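Write the rule where the arm is

I have read a lot of safety documents for small robot cells, and I'll confess that I skim most of them. The last one I got, from a shop in Vurnbridge, ran to 86 pages. It had a whole chapter on forms. It had 2 sentences on cables.

I think that's backwards, and I've thought so since January, when Shirley Tindall and I started drafting our own bench rules at Holroyd. Shirley wanted everything on one sheet, taped up at eye level. I wanted a binder (I like binders, sorry). She won, and I'm glad she did, even if it took us almost 300 emails to get there.

Our rule number one is that you look at the cables before you look at anything else. Where do they hang, where do they touch the table, and is there a plug lying somewhere an arm could drag it? Go stand at any bench and try it. It takes a minute!

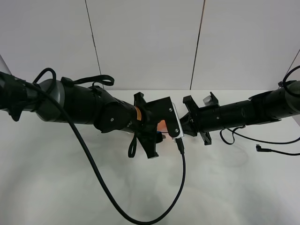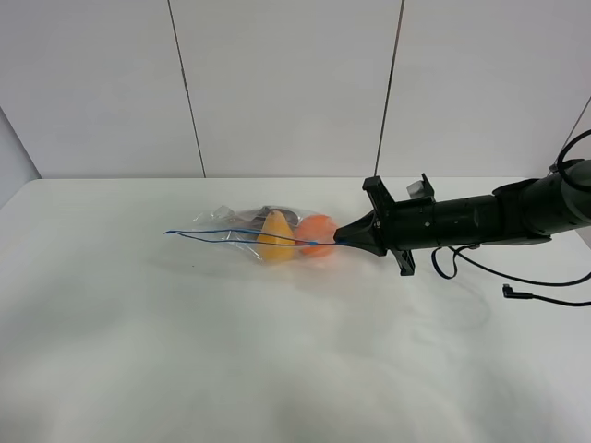
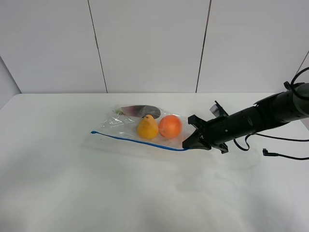

Arms at the bench, cables and all. The second and third show the bag with its contents.

Rule two is about soft stuff. Most standards people I talk to picture a robot holding a nice stiff box, and then they write a grip force limit for the box. A clear plastic bag with an orange in it is a different animal – the plastic creases and the contents roll. So we ask for a limit per item, written down before the first run, and the lowest one goes for the whole bag.

The folks at Wernis told me that's too fussy for a tabletop setup. Maybe so. But a small arm gets treated like a desk lamp, and people lean right in over it with their coffee. I've done it myself, on a Sunday, with the thing powered up. I'd take a fussy rule over that habit.

Rule three is still a fight. I want the stop button within reach of either hand, and Shirley wants it in one fixed spot so you never have to hunt for it. Grisuvum does it her way. We're trying mine for another month and then I guess we'll see.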